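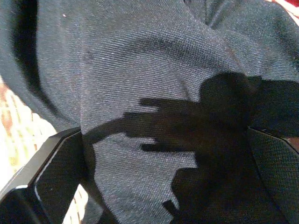

Robotic sorting cell enters regular use at Lomavus laundry

Lomavus, the contract laundry serving hotels and student residences, has placed its first robotic sorting cell into regular use. The cell, supplied by Gunov, has two arms and works at the head of the incoming line, where mixed textiles are separated by fabric before washing. Dark woven items, which must be kept apart from white linen, are among the goods it now handles.

The laundry receives 3000 kilograms of textiles on a typical weekday. Until this spring, every piece was picked up and sorted by hand. The cell now takes 1000 kilograms of that total, and the remainder continues to pass through the manual tables.

According to Deirdre Mac an tSaoi, head of operations, the main change has been in the way shifts are organized. Sorting staff previously spent a full shift at the tables. They now rotate every two hours between the tables, the cell and final inspection.

"The person at the cell decides what happens to anything the arms set aside," Mac an tSaoi said. "That takes knowledge of fabrics, and our sorters have it. We have changed the pay grade to reflect that."

Items set aside by the cell include heavily tangled pieces and garments with torn seams. During the trial period the arms set aside 328 pieces out of 2360 – a higher share than the company had planned for. Gunov has since adjusted the grip settings, and a second review is scheduled for the fall.

No positions have been removed as a result of the installation, the company said. Two vacancies on the sorting team will be filled as inspection posts. Employee representatives have asked for written limits on the pace of work at the cell, and talks on that point are continuing.

Training sessions for the evening shift are held each Wednesday at 3 p.m. in the meeting room beside the loading dock. Staff who wish to attend should register with their shift supervisor.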